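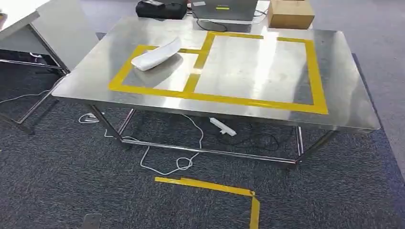
The borough's small business rates relief changes in February, and the new rules matter most to firms renting workshop space in Lisport. Relief will be worked out on the whole rateable value of a unit, including shared loading areas, where until now only the floor a tenant used was counted. A stainless-steel table with yellow tape marked out on top is the kind of fitting that makes no difference to the bill, as loose furniture is left out of the valuation. Fixed plant is a different matter and can push a unit over the threshold.

Council figures put the number of firms on relief at 1,201. Of these, 824 will see no change, and most of the rest will pay more than they do now. Four units on the Narell estate lose relief altogether.

Valentina Núñez, who does the accounts for Maldonado Joinery, told us its bill goes up by 13 per cent. "We budgeted for half that," she said.

Appeals go to the valuation office in writing. Keep paying the old amount until a decision comes through.

Filed under: Tax and Rates, Local Business
Last updated: Fri 23 October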